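Section 8: Fitting the Planilus under-shelf light

Read this section through once before you start. If you are fitting the light under a wall cabinet with a metal base, go to Section 9 instead. The clips described here are meant for wood shelves and panels only.

What you need

Drill with a small wood bit
Cross-head screwdriver
Pencil and masking tape
Tape measure
Stepladder
The screw pack marked B (pack A is for the metal-base kit)

8.1 Choosing the position

1. Decide which outlet the light will use. The supplied cord is 307 cm long, and it must reach the outlet without being pulled tight or run across a walkway.

2. Check the thickness of the shelf. The screws in pack B go 9 mm into the wood. Do not fit them to a shelf thinner than 12 mm.

3. Sit or stand where you normally use the room and look toward the shelf. If you can see the underside from a chair, fit the light close to the front edge with the lens facing the wall. If you can't, fit it farther back with the lens facing down.

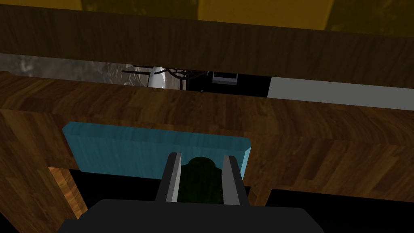 4. Hold the light in place and mark both ends with tape. Leave at least 20 mm of free space at each end so the end caps can be taken off later.

Note: The light has a cord end and a plain end. The cord end has a small raised dot on the cap. Turn the light so that this end is nearer the outlet.

8.2 Fitting the clips

5. Measure in 8 cm from each tape mark and make a pencil line. These are the centers of the two clips. Lights sold as the Planilus Long have a third clip, which goes at the midpoint.

6. Hold a clip on the line with its open side facing you and mark the two screw holes. Do the same for the other clip. Use a ruler to check that both clips are the same distance from the front edge.

7. Wrap a piece of tape around the drill bit 8 mm from the tip. Drill each hole until the tape meets the wood, then stop.

CAUTION: Wear eye protection when drilling overhead. Stand the ladder on a level floor and move it for each hole. Do not lean out to reach the far clip.

8. Screw the clips on by hand. A power driver can crack the clip. Stop turning when the clip no longer moves; the screw head does not need to sink into the plastic.

9. Press the back edge of the light into the clips, then push the front edge up until it clicks. Pull down lightly at both ends. If one end drops, take the light off and check that the clips are in line.

8.3 Running the cord

10. Run the cord along the back of the shelf to the wall, and then down. Use the stick-on cord guides from the pack, one at each change of direction and one at every 20 cm on a straight run.

11. Clean the wall with a dry cloth before you stick a guide to it. On fresh paint, wait until the time given on the paint can has passed. Guides do not hold well on rough plaster or on textured wallpaper, and in those places a Civico cord channel (sold separately) is a better choice.

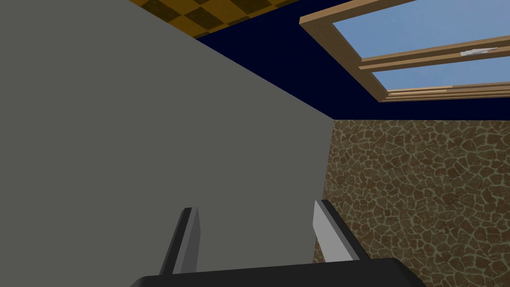
12. Leave a small loop of slack where the cord leaves the light. The loop should be wide enough to put a finger through.

13. Do not staple the cord, paint over it or pass it through a door opening. Do not shorten it. If there is too much cord, coil it loosely near the outlet and close the coil with the cord tie.

8.4 First use

14. Plug in the power supply and press the button on the underside once. The light comes on at full brightness. Hold the button down to dim it, and let go at the level you want. The light keeps this level the next time it is switched on.

15. If the light does not come on, unplug it and check the small connector at the cord end. It goes in one way only, with the flat side up.

16. If the light flickers at low levels, check that it is not plugged into an outlet controlled by a wall dimmer. Planilus lights have their own dimmer and cannot share one. The same applies to Lüthi lamp timers with a dimming setting.

Note: A faint smell during the first hour of use is normal. If it continues, unplug the light and contact the Plostby service desk. Have the label number ready. It is printed on the back of the light, so write it down before you do step 9.

Label number: ______________________

Cleaning and replacing the lens are covered in Section 9.4.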